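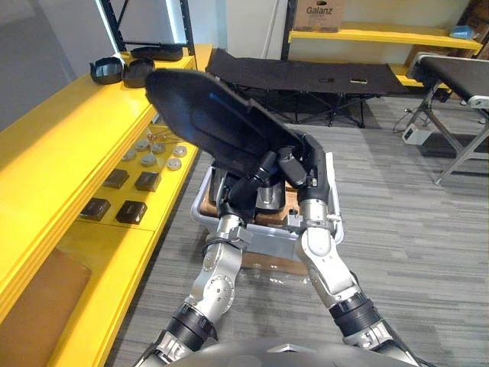 **UNIT 3 · STORAGE AND HANDLING**

# Chapter 7: A Place for Everything?

Every book on workshop layout says the same thing sooner or later: a place for everything, and everything in its place. You have probably seen it on a poster. It is an old rule, and it is repeated so often that few people stop to ask what it costs or whether it was ever tested. This chapter asks.

Start with the long yellow shelving in the opening photograph. Small metal discs share a level with brass-colored fittings and dark square blocks. The round black containers have gone up on top, toward the back. Would you call that organized? Many readers will say yes, because like is sitting with like and there is some space between the groups. But a group is only a group to someone who already knows the parts. A new worker looking for one disc has to know which level to look on, and loose rows don't answer that question.

Now look at the gray bin. There is cardboard in it along with dark molded items, and a large black shell is held right over it. A strict reader of the old rule would call the bin a failure. I'm not so sure. A mixed bin may be a stopping point, where things wait until somebody decides about them, and a stopping point can be useful if it gets emptied. The trouble is that you can't tell a stopping point from a dump by looking at it once. You have to come back later and look again, and most shop inspections don't.

## What the claims rest on

Sellers of storage systems like numbers. The catalog for the Konden rack, which we will use in several exercises, says that sorted shelves cut search time by 87 percent. Search time for what? Found by whom, on which shift? The catalog gives no answers. A worker who has used the same bench for years may find a fitting in a messy drawer faster than a visitor can find it on a labeled shelf. If the test used only visitors, the number tells us very little about the worker.

Leobardo Nava ran into this problem at Wiline, a small assembly shop that kept roughly 2,000 different parts. His crew spent most of May giving each part its own marked spot. Picking got quicker for common parts. For the rare ones it got slower, because the marked spots took up so much room that the rare parts were moved to a second room down the hall. Nava's report calls the project a success. His own tables are less cheerful, and you will work through them in Section 7.4.

Deming Fan tried something smaller at Sinolon. She marked places for only the 14 parts that were used every hour and left the rest alone – a plan her manager described as half a job. It may have been. It was also still in use when she wrote it up, and I can't say that for many of the full systems covered in this unit.

## Big, awkward things

Small parts get most of the attention in books like this one. They are easy to draw and they fit on a grid. Large curved pieces don't. They won't stack unless they were made to, they hang over the sides of whatever they're set on, and they hide what is underneath. Put a wide shell on top of an open bin and the bin's contents are as good as gone until it is moved.

The common advice is "store large items low." That is fine for weight. It says nothing about shape, and a light, wide piece can be more of a nuisance on the floor than on a high shelf. Treat the advice as a starting guess.

## Before you read on

Pick a shelf, drawer or closet that you use yourself. Don't tidy it first. Write down the answers to these:

- Which things do you reach for most, and are they the easiest to reach?
- Is anything hidden behind or under something larger?
- Could a stranger find one small item you named, without asking you?
- What would you have to give up to make the last answer yes?

Keep your notes. You will need them for the layout exercise in Section 7.2, where the Jia method is introduced along with the main objections to it.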